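Home | Club | Ladder | Lessons | Archive

Team match: Ernville v Brusenar, 13 August 2024

Quick one this time, the full records go up when I've typed them in.

We lost to Brusenar, 3 boards to 2. Closer than it sounds. Board one was over early – our player took a big corner, let a cutting stone live in the centre and never got sente back. Board two went the other way, a ladder that Brusenar misread by one line. Painful to watch, even for us.

Board three decided it. Ko fight from the first hundred moves onwards, both sides short of threats, then our player filled the wrong liberty in byo-yomi. Half the room saw it. Nothing to be done. Four and five were split, both by small margins, both worth replaying if you like endgame.

Handicap ladder next. Has been frozen since June becuase of the server move, now running again on the old rules. Three stones maximum between neighbouring ranks, komi as before. If your rank looks wrong tell me before you play, not after.
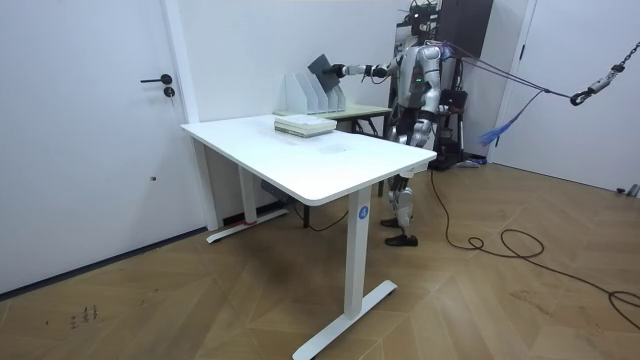
Also the Mowat Cup. Entries open, 19x19 only, Japanese rules, two rounds in the morning and the rest after lunch. Welten are sending a full team again so expect strong opposition in the top group. Beginners have thier own section on 13x19 – sorry, 13x13 – and can borrow a clock.

Lesson night stays as it is. Next topic is invading under the two-space extension, bring a game of your own where it went badly. Players of any strength welcome, kyu players especially.

Ernville Go Club | Contact us | © Ernville Go Club | Back to top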